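3.2 What people do once the side panel is off

I'll start with the kind of machine we kept coming back to, an ordinary office tower laid on its side (Figure 4).

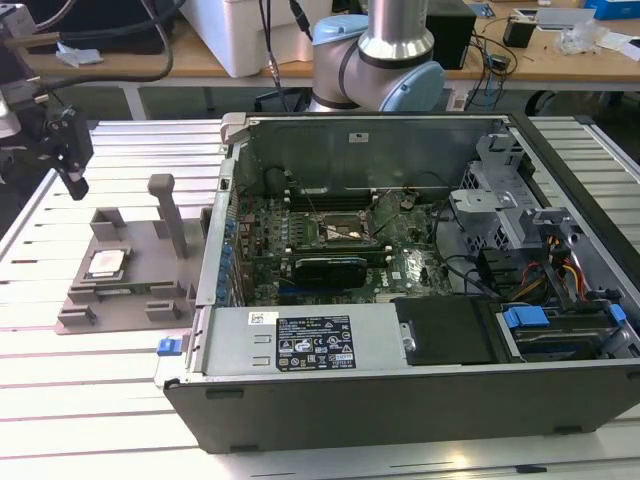

Figure 4. Desktop tower with the side panel removed, processor out of its socket.

Jarmila Bednárik told us she never goes near the processor until she knows where every cable runs, and that she'd happily spend half a session just looking. Boris Machala disagreed pretty strongly! He wanted the chip out first and the cables sorted later, and the two of them argued about it over lunch one Saturday in August.

We had 30 people take a tower apart and put it back together in the Usgate workshop, and I expected the split to follow experience. It didn't, at least as far as I can tell from our notes. What seemed to matter more was color. Blue plastic, like the drive latches in Figure 4, drew hands almost right away — people read it as "you can touch this" — and the plain gray metal mostly got left alone. Several participants worked from one blue part to the next and only then thought about the graphics card.

The chip was a different story. Everybody slowed down for it, even the fast ones, and 5 people asked us to check the socket before they went on (we said no, sorry, that's the study). I come back to those 5 in Section 4, where their timings make a bit more sense next to the cable data.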